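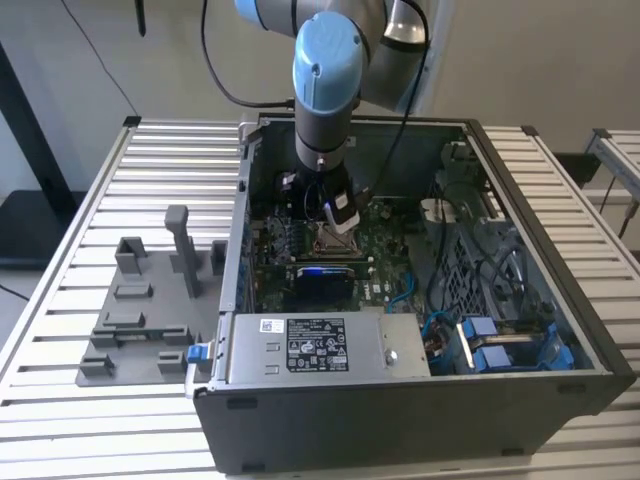
Sports Analysis, Unit 7: Is he in form?
Course handout. Read before the seminar on Wed 30 March.

What this unit is about

Open any match report and you'll find a striker who is "in form," "red hot," "brimming with confidence" or, a month later, "struggling for goals." The words are used as if everyone agreed on what they describe. My position, which you are free to attack in the seminar, is that most of them describe very little. A forward who scored in three straight games has scored in three straight games. Whether that tells you anything about the fourth is a separate question, and the reports almost never ask it.

Two claims get mixed up all the time, so let's pull them apart.

Claim A: the player has scored a lot lately. This is a count. You can look it up and be right or wrong.

Claim B: the player is more likely than usual to score next time. This is a forecast, and it needs evidence that Claim A can't supply alone.

Writers slide from A to B in the space of a comma. So do coaches when they explain a team sheet, and so do fans, me included.

Streaks come free

Take a made-up striker at Lilwood, one of the clubs we use all term. Suppose she scores in one match out of three, on average, and that her chance never changes. No confidence, no slumps, same chance every week. Play out a season of 32 matches for her with a die: a 1 or a 2 means she scored, anything else means she didn't.

Do this at home before class. Write the results in one long line. Most of you will get a run of three scoring matches somewhere, and nearly all of you will get a dry spell of six or more. Give that line to a friend who follows soccer and ask them to tell the story of the season. They'll find the turning point. They'll find the week she "got her belief back." There is no belief in a die.

We will put the class's lines together in the seminar, and then look at 1,000 simulated seasons for the same player. Look at how long the longest dry spell is in each season before you look at the goal totals. People expect chance to look tidy, with the goals spaced out, and it doesn't.

What this does not show

It doesn't show that form is a myth. Students write that in the exam every year and lose marks for it. The die exercise shows that streaks would turn up even if form didn't exist. Streaks would also turn up if it did. A streak by itself can't tell the two worlds apart.

Players do get tired, carry knocks, fall out with the manager, lose sleep over a new baby. It would be strange if none of this reached the field. The trouble is size. If a real effect moves a striker's chance of scoring from one in three to, say, two in five, you would need far more matches than a single season gives you to see it clearly. The press box claims to see it after three.

The surroundings change too

Even a real change in scoring may have nothing to do with the scorer. Before accepting that a player has hit form, check:

Opponents. Temby's forward scored in four games running last December in our case file. Look at who the four were. Two of them had the worst defensive records in the league, and one finished with ten players.

Minutes. Goals per game hides a lot. A substitute who becomes a starter will look as if something has clicked.

Penalties. Who takes them, and did that change? In the Temby file it did, halfway through the run.

Position and partner. Two strikers scoring at the same time are usually written up as two men in form. It may be one good winger on the other side of the field.

Home and away. Fixture lists bunch up.

I don't say these explain every run. I say that a report that mentions none of them hasn't done the work.

Shot data helps, a bit

The usual answer from people who like numbers is to stop counting goals and count chances. Goals are rare, shots are less rare, so you learn faster. Expected goals goes a step further and weights each shot by how often similar shots go in. If a striker's goals jump while his chances stay flat, be suspicious of the jump. If both rise together, you have a bit more to go on.

I'd ask you to be just as hard on this as on the match report. An expected goals figure is the output of a model, and different models give different figures for the same shot. Many leave out things that any defender would think important, such as how the ball was moving or where the player's weight was. And the figures for one player over six matches are still figures from six matches. A decimal point doesn't make the sample bigger.

The dropped striker

The last problem is the one I find most interesting. Clandholm's second-choice forward sits on the bench for two months while the first choice is "undroppable." We never see what the second choice would have done. When the first choice finally goes cold and is replaced, the new man scores, and the change is called inspired. But the first choice was dropped at the bottom of a bad run, which is when his numbers were most likely to drift back up anyway. This is regression to the mean, from Unit 4. Go back to your notes if it's hazy. The manager at Clandholm may have been right. His results can't prove it, and neither can his interview.

Reading the case file

You have three sets of match data: Lilwood, Temby and Clandholm. The Lilwood set is simulated, as described earlier. The file marked "Dong" is a short set of press cuttings about the other clubs, collected for style; ignore its league table, which has an error in the goals-against column that I haven't fixed.

For the seminar

Bring your die results, written out in order.

Pick one cutting and underline every sentence that makes Claim A. Circle every sentence that makes Claim B. Expect some arguments about which is which.

Rewrite the cutting's opening paragraph so that it says only what the numbers support. Keep it readable. "The player's recent total is consistent with random variation" is accurate and no editor would print it.

Write down what evidence would change your mind about form, in either direction. If your answer is "nothing would," come and see me first.

The written assignment is 1,000 words, on any run of results from the Temby or Clandholm data. Please don't use the Lilwood set for it.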